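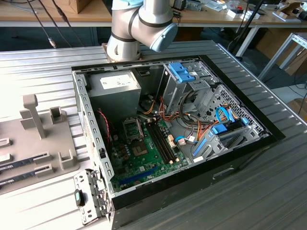
Gabinete de computador aberto na bancada, soquete do processador vazio.

Última atualização: 15 de maio de 2022

Fio sobre o Eremita, a carta 9 do tarô. Recebi várias mensagens perguntando se ela significa solidão, término ou "ficar para titia". Vou responder tudo aqui e depois deixo fixado no perfil.

Primeiro o básico. O Eremita é um arcano maior. Na maioria dos baralhos é um homem velho, de capa, com um cajado numa mão e uma lanterna na outra. Ele está de pé, sozinho, e costuma olhar para baixo ou para o lado.

A lanterna é o detalhe que mais uso na leitura. É uma luz pequena, ilumina os próximos passos e pouco mais. Quando a carta sai, pergunto para a pessoa qual é o próximo passo que ela já enxerga. Quase sempre existe um.

Em baralhos italianos antigos, pintados à mão, o velho segura uma ampulheta. A carta já foi chamada de Tempo, ou de Velho. Por isso leio o Eremita também como prazo: coisa que precisa de mais tempo do que a pessoa gostaria.

Quem quiser ver a versão com ampulheta, a editora Hakmont imprimiu uma reprodução num baralho só de maiores. O papel é fino e marca fácil. Uso para estudar, não levo para atendimento.

Agora a pergunta que mais chega: "tirei o Eremita para o amor, vou ficar só?" Sozinha, a carta não diz isso. Ela fala de recolhimento. Uma pessoa casada pode estar recolhida. Uma pessoa solteira pode estar muito bem acompanhada de si mesma e saindo todo fim de semana.

Para quem está num relacionamento, costumo ler como pedido de espaço. Um dos dois quer silêncio e o outro está entendendo como desinteresse. Vale conversar antes de tirar outra carta sobre o mesmo assunto.

Para quem está solteiro, leio como fase de escolher com calma. Se a pergunta foi sobre alguém específico, o Eremita descreve uma pessoa reservada, que responde devagar e detesta ser pressionada. Pode ser mais velha. Pode só ter jeito de mais velha.

Para quem terminou faz pouco: é luto. Pode ficar quieto. A carta não manda voltar nem manda seguir em frente.

Trabalho. Aqui a carta é boa para quem estuda, pesquisa, escreve, conserta, dá aula particular ou trabalha por conta própria. É mais difícil para vendas e para qualquer função em que o resultado dependa de estar com muita gente ao mesmo tempo.

Se a pergunta foi sobre mudar de emprego, o Eremita pede informação. Ler o contrato. Perguntar o horário de verdade. Falar com quem já trabalhou lá. Eu anoto essas três coisas no papel da consulta e entrego.

Dinheiro. Carta de gasto contido. Não indica perda e também não indica dinheiro entrando. Se sair junto com o Quatro de Ouros, a pessoa está segurando demais e já virou medo.
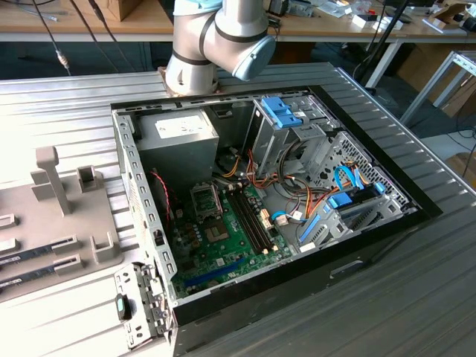

Saúde eu não leio. Já falei isso em outros fios e continuo recebendo pergunta. Para sintoma, médico. Se o Eremita aparece numa tiragem geral, falo de descanso e de sono, e paro ali.

Carta invertida. Nem todo mundo usa, eu uso. Invertido, o Eremita vira isolamento que já passou da hora. A pessoa se recolheu por um bom motivo, o motivo acabou e ela continuou trancada.

O outro sentido da invertida é o contrário: a pessoa foge de ficar sozinha. Enche a agenda, atende todo telefonema, dorme com a televisão ligada. As cartas em volta mostram qual dos dois é.

Combinações que aparecem bastante na minha mesa:

Eremita + Papisa (carta 2): segredo ou estudo profundo. Duas figuras caladas. Se a pergunta era "devo contar?", minha leitura é que ainda não.

Eremita + Diabo (carta 15): hábito que a pessoa mantém escondido. Pode ser gasto, jogo, um contato que não devia existir. Falo disso com cuidado e só se a pessoa abrir a porta. Também já vi sair para gente viciada em trabalho.

Eremita + Sol: fim do recolhimento. Notícia boa depois de uma espera. Gosto muito quando sai nessa ordem, com o Sol à direita. Na ordem inversa, é alguém cansado de festa.

Eremita + Louco: viagem sozinho. Foi a combinação que tirei antes de ir para Tambunan, em julho. Passei a viagem quase toda calado e voltei com um caderno cheio. Não recomendo nem desaconselho, conto porque perguntaram.

Eremita + Torre: mudança de casa que a pessoa não escolheu. Com os Enamorados: decisão que não adianta pedir para a amiga tomar. Com o Três de Copas: convite recusado.

Uma dúvida boa que veio nas respostas: "e se o Eremita sair na posição do conselho?" Aí leio quase ao pé da letra. Tire um dia. Desligue as notificações. Escreva a pergunta à mão e deixe na gaveta até a manhã seguinte.

E na posição do obstáculo? A pessoa está tentando resolver sem pedir ajuda uma coisa que precisa de ajuda. Acontece muito com gente competente.

Posição do passado: alguém que ensinou algo a ela. Avó, professor, um chefe calado. Às vezes a pessoa lembra quem é antes de eu terminar a frase.

Posição do futuro: não dou data. Perguntam se são nove dias, nove semanas ou nove meses por causa do número da carta. Tem gente que lê assim. Eu parei de ler, errei demais.

Sobre o número. Nove é o último algarismo antes de recomeçar no dez, e o dez do tarô é a Roda da Fortuna. Gosto de ler o Eremita como a parada antes de a roda girar. Ajuda a lembrar a sequência quando se está aprendendo.

Exercício para quem estuda. Separe o Eremita do baralho e deixe na mesa virado para cima. Embaralhe o resto e tire uma carta à esquerda e uma à direita. A da esquerda é o que você está deixando para trás, a da direita é o que a lanterna está mostrando.

Escreva a leitura na hora, mesmo curta, e não volte a ela por uma semana. Depois releia e acrescente o que mudou, com outra cor de caneta. Faço isso desde que comecei e ainda acho as anotações velhas meio constrangedoras.

Se a carta da direita for de Espadas, não se assuste. Costuma ser conversa, documento, decisão. Tire uma terceira só se realmente não entendeu. Se entendeu e não gostou, guarde o baralho.

Que baralho usar? Para o Eremita eu gosto do Pemwood, porque a lanterna é grande e a capa é escura, a carta salta na mesa. As letras são pequenas. Para quem está começando, qualquer um com os menores ilustrados serve.

Comprei o meu na Clistance, na seção de usados. Veio com o Seis de Paus amassado no canto e sem livreto. O livreto faz pouca falta. A carta amassada faz, dá para reconhecer de costas, então substituí por uma de reserva.

Livro: me pediram e não tenho um só sobre o Eremita para indicar. O que mais consulto tem 400 páginas e dedica quatro a essa carta. As quatro são boas. O resto do livro é muito repetitivo - por isso não indico a compra.

Respondendo a quem escreveu que tirou o Eremita três vezes seguidas: a mesma pergunta, três vezes, no mesmo dia? Então a primeira já era a resposta. Se foram perguntas diferentes em dias diferentes, aí sim vale olhar o que elas têm em comum.

E confira se embaralhou direito. Baralho novo gruda. O meu levou um bom tempo para soltar e no começo as mesmas cartas voltavam sempre juntas.

Respondendo a outra: não, tirar o Eremita não obriga ninguém a meditar. Caminhada conta. Lavar louça em silêncio conta. Uma consulente minha faz crochê e diz que é a mesma coisa, acredito nela.

Última que vou responder hoje: "o Eremita é sim ou não?" Não uso o tarô para sim ou não, mas quem usa costuma ler essa carta como "ainda não". Com a invertida, cada um lê de um jeito. Combine o significado com você mesmo antes de tirar e não mude depois.

Correção: num post mais acima eu tinha trocado a posição do Sol na combinação com o Eremita. Já arrumei. Obrigado a quem avisou.

O próximo fio é sobre a Roda da Fortuna. Podem deixar as perguntas aqui embaixo, menos as de saúde.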